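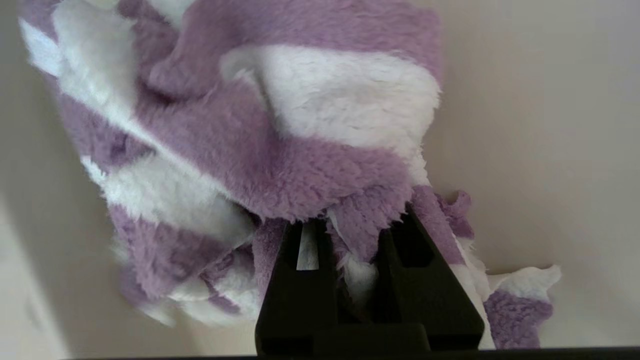
Briditz laundry adds fleece blankets to its wash and fold service

The Briditz laundry will take fleece blankets and throws at its wash and fold counter from April. Until now the counter has only handled sheets, towels and everyday clothes, and customers with anything thicker have been sent to the large machines at the front of the shop to do it themselves.

The charge will be the same for a single throw as for a double blanket. Items handed in before 2 in the afternoon will be ready at the same time the next day. They come back folded and tied with a paper band, with the customer's ticket number on it.

Striped and plush fleeces, such as the lavender and white kind, are accepted along with plain ones. The laundry says it will wash them at a low temperature with a small amount of liquid detergent and no fabric softener, which can leave a long pile flat and greasy to the touch. They will be dried on the coolest setting, shaken out by hand halfway through, and left on a rack to finish.

Blankets with a deep pile will be washed on their own. Staff tried mixing them with towels during the winter and spent a good deal of time picking lint out of the fleece afterwards. Dark towels were the worst for it.

Customers are asked to check for pet hair before handing a blanket over. A dry rubber glove or a stiff brush will lift most of it. Blankets with a heavy coating of hair will be returned unwashed and no charge made. Anything with a battery pack, heating wire or glued-on trim is also outside the service, as are weighted blankets of more than 6 kilos.

The change follows a survey left on the counter over the winter, which drew 391 replies. Bulky bedding was the most common request, ahead of longer opening hours and a second change machine. The hours are staying as they are for now.

Folding has taken some working out. A shaggy throw will not stay in a neat square as a cotton sheet does, so the laundry is folding them lengthways and then rolling them. The shelves behind the counter, supplied by Wirkix, have been moved further apart to make room for the rolls.

The Sharifi dry cleaner's two doors along will go on taking wool blankets, eiderdowns and anything marked dry clean only. The Briditz counter can pass these on, but customers should allow extra time and will pay the cleaner's own prices.

A price list is up in the window and copies can be picked up inside. Blankets can be brought in loose or in a bag, and bags will be returned with the washing.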